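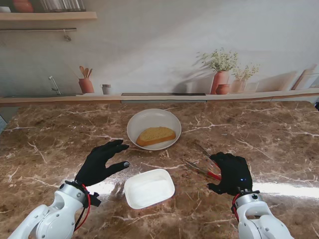 Neltero Print Room – the screen printing team

Hello from the basement! We're the print room at Neltero, the bit of the building with ink on the door handles, and this is our page. I'm Hélder Valente and I look after things down here, so if you've emailed us about paper sizes or a gig poster that needs doing yesterday, it was probably me who wrote back (sorry about the spelling).

I came to printing sideways. I'd been doing sign lettering in Grorkudcombe, mostly shopfronts and the odd narrowboat, and a friend asked if I could make a run of posters for her band. I had one screen, a hairdryer and no idea what I was doing. The reds came out pink and the drummer's name was spelt wrong, and I loved every minute of it. I still have one on my kitchen wall.

Neltero was only a gallery back then, two rooms upstairs with a leaky skylight. They let me have the basement in return for printing the show posters, and I've been down here ever since. We've got two presses now. The big one is called Prado, after the man who sold it to us, and the small one doesn't have a name because we can't agree on it.

Most of what we do is limited editions with artists who've never printed before. They bring a drawing or a painting, or sometimes a photo of a wall they did, and we work out together how to pull it apart into colours. A normal edition for us is 40 prints, signed and numbered by the artist at the long table. The largest job we've ever taken on was Cledov, a fold-out street map of painted shutters, and that was 1,681 copies in three colours. My shoulders have only just forgiven me.

We also run open evenings from April through to the end of summer, starting at 6.30pm. Bring an apron, or an old shirt you don't mind losing. Beginners are very welcome (I like beginners best, they try things I'd have talked myself out of!) and the ink and first few sheets of paper are included. If you'd like to print on fabric, let me know beforehand so I can set up the other bench.

The archive is in the plan chest by the stairs, 901 prints at the last tidy-up, and you're free to have a rummage whenever we're open. Gloves are in the top drawer. Please put the tissue back between the sheets.

To ask about an edition, ring the gallery and say extension 151, then let it ring for a while, as I'm usually at the sink.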